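Notes on Opening, Clearing and Closing a Desktop Tower

The purpose of this entry is to set down the method I follow when a desktop tower is opened for internal work. Several readers of the earlier entry on cable storage asked for it, and the procedure has changed enough since August that a written account seemed appropriate.

The work begins with the bench and the floor beside it. All power is removed from the tower at the wall, the power cord is detached from the back, and the front button is held down for 10 seconds. Monitor, keyboard and network cables are then taken off and laid away from the working area. I label each cable at the plug end with a strip of paper tape. The labels from Anusska hold well but leave a residue after one summer, and I have returned to ordinary masking tape.

Small parts require a fixed place before the first screw is turned. For some years I used the lids of jars. These were replaced by a mounted holder from Skerham, and later by a second one with deeper recesses. The principle is the same in any version: each part or tool has one position, the position is shaped to suit it, and it is returned there before another is taken up. A plate fixed against an upright panel has the further advantage of leaving the horizontal surface clear. Clips arranged in rows are suitable for narrow items. A square socket is better for anything long that would otherwise tip over.
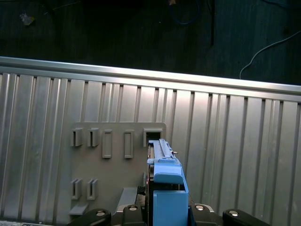 Ribbed aluminum is a practical backing for such an arrangement. It wipes clean with a damp cloth and does not shed fibers. Its one disadvantage is glare, and the lamp should be set to the side. Wood is quieter to work against, though it marks easily and holds dust in the grain.

Once the side cover has been removed, the interior should be looked over before it is touched. I note which connectors run to which devices and whether any cable has been routed beneath a bracket. Office towers of the kind sold in quantity to schools and agencies are generally considerate in this respect. The cables are cut to length, and the drive bays may often be reached without removing the power supply. Home-assembled machines vary greatly.

Dust is dealt with next. A soft brush is used on the flat surfaces and a hand blower in the corners. Fan blades should be held still during this step. I do not use a household vacuum inside a case. The Hermans brush, which was recommended in the comments some time ago, has bristles of a suitable stiffness, although the handle is too thick to pass between a drive bay and the wall of the case. A narrow paintbrush serves for that purpose.

Connectors deserve patience. A connector with fine pins is to be approached squarely, with the fingers on the body of the plug and never on the wires. Where the space is narrow, it is permissible to tilt the whole tower so that the bay faces the light. I place a folded towel under the lower corner when doing so. The label on the power supply should be read and copied into the record at this point, for it is seldom convenient to read it later.

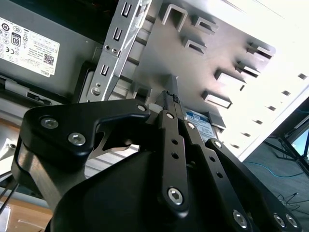 A reader in the Parkside group writes that tilting the tower is unnecessary, and that laying it fully on its side for the entire job is safer, as nothing can slide and both hands remain free. The same reader keeps 12 spare case screws in a film canister and has found that two sizes cover nearly every machine encountered.

The point regarding both hands is accepted. I continue to prefer the tilt for the deeper bays, where a flat case throws its own shadow over the sockets, but a beginner would do well to follow the reader's practice. On the screws I have no disagreement, beyond a preference for keeping the two sizes in separate containers.

Closing the tower is the reverse of opening it, with one addition. Before the cover goes on, every connector is pressed once more with a fingertip and checked against the notes. The cover is then fitted, the cables are attached according to their labels, and power is restored last. The record sheet is dated and placed in the folder. Mine has a capacity of 300 sheets and is nearly full, so a second folder will be started with the next machine.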